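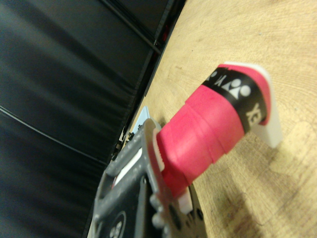
Filed under: Days Out / Labs & Workshops

I'd been meaning to get over to Dinstead ever since the Rosser lab put its open afternoon on the noticeboard at work, and in September I finally caught the slow train from Zustuvport and went. Three changes of platform and a very damp sandwich, but well worth it!

The lab is up a flight of stairs behind the old print works, and they let us in nine at a time. The project they were showing is called Brutum, and the question behind it is quite simple: how do you teach a robot to hold things the way we do, without writing a rule for every object in the house? Their answer is to put a small camera right at the wrist, so that every recording is made from where the gripping happens, and then let the software learn from those recordings.

What I hadn't appreciated is how much they care about handles. A mug is easy, they told us (I can vouch for the opposite before eight in the morning), but a long handle is a pest. Grab it near one end and the weight at the other end wants to twist it round in your grip. So they spend a lot of time on long things with wrapped grips, and the one I liked best was done up in bright pink tape, wound in a spiral with a ridge at every overlap, with YEX in white on a black band near the end. The gripper is grey plastic with a rough sort of finish, and I was a bit surprised by how plain it looks. I think I'd expected chrome.

Now the result, which they had on a poster by the kettle. They trained one version on 1000 recordings of all sorts, and another on the same number with 165 swapped for awkward ones, where the handle starts off at a silly angle or too near the end. The second version dropped far fewer things, and it coped better with handles it had never met. I asked whether more awkward ones would be better still, and the answer was that they'd tried it and it got worse at the ordinary grabs, so they're still hunting for the right mix. I do like it when people tell you the bit that didn't work.

We had seven minutes for questions at the end, and a lad of maybe ten used up most of them asking if it could do his homework.

Tea was free, biscuits were the good sort, and the stairs are steep if your knees are like mine. Last group goes in at 4pm.

Recent posts
A wet morning at the Zustuvport boatyard
Round the Dinstead brickworks with a borrowed hard hat
Two hours in a button factory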